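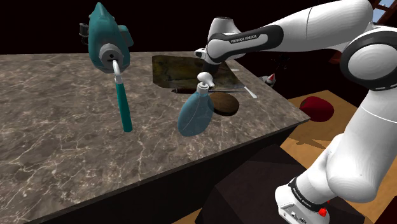
Arm over the stone counter in a Stuvton kitchen scene, with the blue pump bottle in front.

Stuvton Scene Kit, home edition
Reviewed by Mafalda Abreu

I have been using Stuvton since October to plan a tabletop arm build at Jedholm, the shared workshop where I rent a bench. It is a desktop program with a library of rooms, counters and small household objects. You load a robot model, place it next to a work surface and try out reaches before you cut any metal or drill any holes. The home edition costs $100 and runs on 2 computers.

Installation took one evening. The installer is fine, but the object library downloads separately and the progress bar stays at zero until it is done. I thought it had hung and restarted it, so I downloaded a lot of it twice.

I did most of my early work in the kitchen scenes. The arm in the one I used is white and black and carries the Franka Emika name on a link near the wrist. My own arm is much smaller, built from a Plarmont joint set, so I only used the big one to learn the controls. Importing mine was slower. Stuvton read the link shapes correctly and ignored two of my joint limits, and I had to type those in by hand. Check every joint after an import.

What I wanted to find out was where to mount the base. I had planned to bolt it to the back of the bench. In the simulator the elbow kept running into my shelf, so I moved the base to the right-hand corner and the trouble went away. I drilled for that position the following Thursday and the real arm clears the shelf. That saved me a set of holes in a bench I don't own.

Contact is the weak part. Round, heavy things behave well. Thin utensils do not. A knife or spoon lying flat will sometimes jitter when the fingers close on it, and once I had one slide off the counter on its own. The pump bottle was better, although it tipped more easily than any full soap bottle I have at home. You can change the mass of an object, but the setting is buried 11 entries down in a menu with no search box.

Lighting is adequate. The stone counter looks good and you can see its pattern through the blue bottle, but the background behind the counter is close to black and dark objects get lost in it. The gripper end is hard to make out when it is in shadow. I ended up adding a lamp to every scene before starting.

The manual is a single long page. The section on grippers is clear and worth reading first. The section on saving your work is out of date and names buttons that are no longer there. I wrote to support and got a correct answer the next morning.

I also tried the Obradović planner, a cheaper program that a couple of people at Jedholm use. It imports faster and handles joint limits properly. It has no household objects at all, just boxes and cylinders, and for a fixed pick-and-place job that would be enough. I want my arm to clear dishes eventually, so I stayed with Stuvton.

Good: base placement, object library, support.
Bad: thin objects, joint limits on import, menus.

I'd buy it again for planning a layout. I wouldn't use it to tune a grip.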